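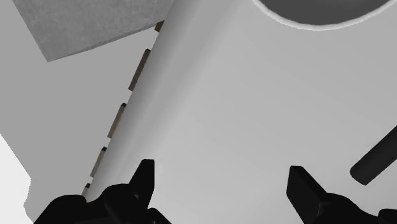
1/ Things I have learned from 15 months of sourdough in a rented apartment

I started in the fall with a starter from a coworker in Heywood. It came in a pickle jar and still smelled like the pickles. So did the first four loaves.

2/ The recipe said "let it double." Double what, in what jar, at what temperature? My kitchen is 59 degrees in January. Mine doubled the next afternoon, while I was at the dentist.

3/ Bought a scale. I'd been measuring flour with a coffee mug and blaming the flour.

4/ Current loaf, for those who keep asking (my aunt): 700 grams bread flour, 100 grams rye, water until it looks wrong, then a bit less than that. Salt. I have forgotten the salt twice and served it both times.

5/ Gunārs Kazlauskienė downstairs has baked rye since before I was born. He pressed my crust with one thumb and asked if I'd tried buying it. He took half the loaf home though.

6/ July is not a baking month on the third floor. I baked in July. The smoke alarm and I are on first-name terms.

7/ Please stop naming your starters. Mine is called Brotirholm and I regret the whole thing, mainly when I have to explain to a cat sitter that Brotirholm eats at eight.

8/ Next up: bagels. I have a big pot and no plan. If anyone has a recipe that doesn't need barley malt syrup, replies are open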